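Dish rack

From Forach, the household encyclopedia
Last edited August 22, 2022

A dish rack (also dish drainer, plate rack, drying rack) is a stand that holds washed dishes so that water can run off them and air can reach both faces. It is used in the kitchen, usually next to the sink, and in many homes it is also the place where plates are kept between meals. The word is used for very simple stands with a few slots and also for large frames with a cup shelf and a cutlery holder.

Contents
1 Name
2 Construction
3 Materials
4 Arranging the plates
5 Care
6 History
7 See also

Name

In American English the most common names are dish rack and dish drainer. Plate rack is used more for a stand that takes only plates, often one fixed to a wall. A draining board is a different thing: it is the sloped surface beside the sink, on which a rack may stand.

Construction

The basic part of every rack is the row of supports between which the plates stand. In wire racks these are bent loops. In wooden racks they are slats or round pegs, set in two rails at the bottom. A plate touches the rack at its lower edge and at one point or more on its back, and the rest stays open to the air.

The supports can be straight or leaning. Leaning supports let the plate rest with its own weight, so it does not move when the next one is put in. Straight supports save space but need narrower slots. Folding racks have two frames crossed in the form of an X, and can be put flat in a drawer.
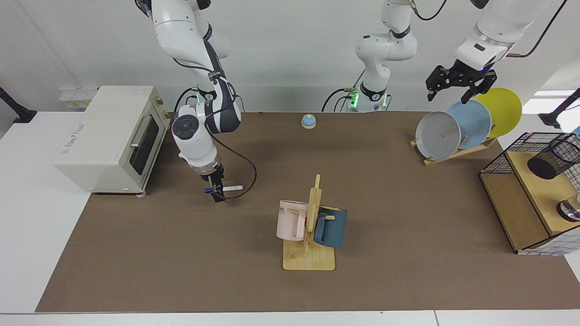 The size of the gap is a question on which makers do not agree. A narrow gap is good for flat dinner plates, but a soup plate will not go in, or it goes in and covers the next slot. Small racks for a table or a shelf often leave a wide gap, and then plates lean on each other and not on the wood. For storage this does no harm. For drying it is better to leave one slot free between two plates.

Materials

Wood is light, quiet and kind to the edges of plates. Beech, bamboo (strictly a grass) and rubberwood are all used. Steel wire with a plastic coating is cheaper, but where the coating breaks at the tips, rust appears. Stainless steel lasts longest. Plastic racks are made in one piece and are easy to wash.

A mat or tray is often put under the rack. It protects the table and stops the feet from sliding.

Arranging the plates

Plates are normally placed with all faces in the same direction. The largest go at the back, so that the small ones can be reached first. In households with plates of several colors, some people keep one color for each person, and the order in the rack is then a matter of habit.

Heavy plates should be divided over the length of the rack – a light wooden rack loaded only at one end may tip when it is lifted.

Care

A wooden rack should be emptied and dried in the air once a week. Dark spots at the joints are a sign of mold and can be removed with a brush and white vinegar. A thin coat of mineral oil every few months keeps the wood from cracking.

History

Shelves with a bar in front, for showing plates on edge, are older than the drying rack. Roel Smits mentions a household list from 1725 with "a rack for 12 plates, of deal", but it is not clear if it stood in the kitchen or hung in the dining room. Cadi Morris considers it a display piece.

See also

Draining board
Dish towel
Plate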